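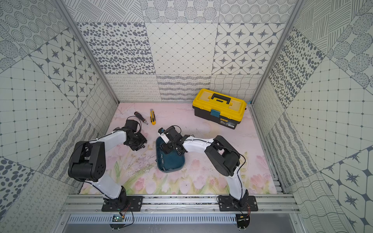

Two-Arm Tabletop Handling: Replacing a Blocking Control Loop with Chunked, Time-Aligned Execution

Project report, Group 2
Kha Bùi, Reda Kettani, Xuân Ninh
Supervisor: Giang Hồ

1. Background

The two-arm cell in the teaching lab was handed to our group with a working policy and a control program that nobody had changed for two semesters. The policy takes camera images and joint positions and returns a block of future joint targets for both arms. The control program, called Segers, sent the images, waited for the block, played it back one target at a time, and then asked for the next block. Both arms stood still while the policy was computing.

The pauses caused two problems. Tasks were slow, and the behavior at block boundaries was poor. A new block was computed from an observation taken at rest, but most of the training data was recorded during motion. The first few targets of a block often disagreed with the arm's position, and the motor controllers answered with a visible jerk. When a gripper was holding the edge of a tray, the jerk was sometimes enough to lose the grip.

The task was to remove the pauses without retraining the policy. Work on the policy itself was out of scope and was done separately by Trí Triệu, whose checkpoint we used unchanged.

2. System overview

The software is split into three processes that share memory on one computer.

The first is the driver. It owns the serial connections to both arms, reads joint positions, and writes joint targets at a fixed rate. It does no planning. If it receives no valid target within the timeout, it holds the last position.

The second is the inference server. It loads the checkpoint, receives an observation with a timestamp, and returns a block of targets. Each target in the block now carries the time at which it is meant to be executed. In the old version the targets were only numbered.

The third is the scheduler, which we named Cindudier. It replaces Segers and contains most of the new code. It decides when to request a block, how to merge the block with the one already running, and which target the driver gets at each tick.

Recorded runs are stored with Zultik, the lab's existing logging tool. We added fields for the observation time, the arrival time of each block, and the number of expired targets in it.

3. Method

3.1 Requesting blocks early

The scheduler requests a new block while the current one still has targets left. The trigger point is set from a running estimate of inference delay. We first used the mean delay, which failed whenever a single request was slow. The final version uses a high percentile over a sliding window, plus a fixed margin.

3.2 Dropping expired targets

When a block arrives, some of its targets already lie in the past. These are dropped by timestamp. The remaining targets line up with the part of the current block that has not been played.

3.3 Blending

Two blocks rarely agree where they overlap. Switching directly to the new block brings back the jerk. We blend the two with a weight that moves linearly from the old block to the new one over the overlap. Joint targets for the arms are blended this way. Gripper targets are not, and are switched in one step. Blending gripper targets gave half-closed positions that were in neither block.

3.4 Keeping the arms in step

Segers kept a separate queue for each arm. If one queue ran short, the arms drifted apart in time. Cindudier keeps one queue with targets for both arms in every entry, so the arms either both advance or both hold.

3.5 Collision check

Both arms are mounted on the same rail and can reach the same area of the mat. Before a blended target is sent, the scheduler models each link as a capsule and computes the smallest distance between the arms. If it is below the limit, the target is rejected and both arms hold. The check does not include objects on the mat.

4. Testing

Timing was tested first with the driver in simulation mode. We replayed 1,000 stored observations through the inference server and compared the scheduler output with the expected target for each tick. This exposed an off-by-one error in the dropping step. The error had been hidden on the real arms by the motor controllers' own smoothing.

We then ran 122 trials in the cell, alternating between Segers and Cindudier so that changes in lighting or object placement would affect both equally. The logs contain 3,839 block boundaries. For each one we computed the largest joint step between consecutive targets.

With Cindudier, boundary steps were in the same range as steps inside a block. With Segers they were clearly larger, mostly at the shoulder and elbow joints. Holds caused by an empty queue still occurred with Cindudier, almost all of them in the first seconds after startup, before the delay window had filled.

5. Known problems

The linear blend assumes that both blocks describe the same plan. If the old block moves left around an object and the new one moves right, the average goes through the middle. We saw this in several logs. A check that compares the blocks before blending and skips the blend when they diverge has been written but not tested on hardware.

The collision check can leave the arms in a hold that the policy does not resolve, because the observation stays nearly the same and the next block asks for the same motion. At present the operator has to back one arm off manually.

Clock offset between the camera process and the scheduler is measured once at startup. Over a long session it should be measured again.

6. Handover notes

The code is in the Prunent repository on the branch used for the July demo. The delay percentile, margin, overlap length and distance limit are all in one configuration file. Change the overlap length only together with the margin. Segers still starts with its old command and reads the same checkpoint format. The divergence check is turned off by default.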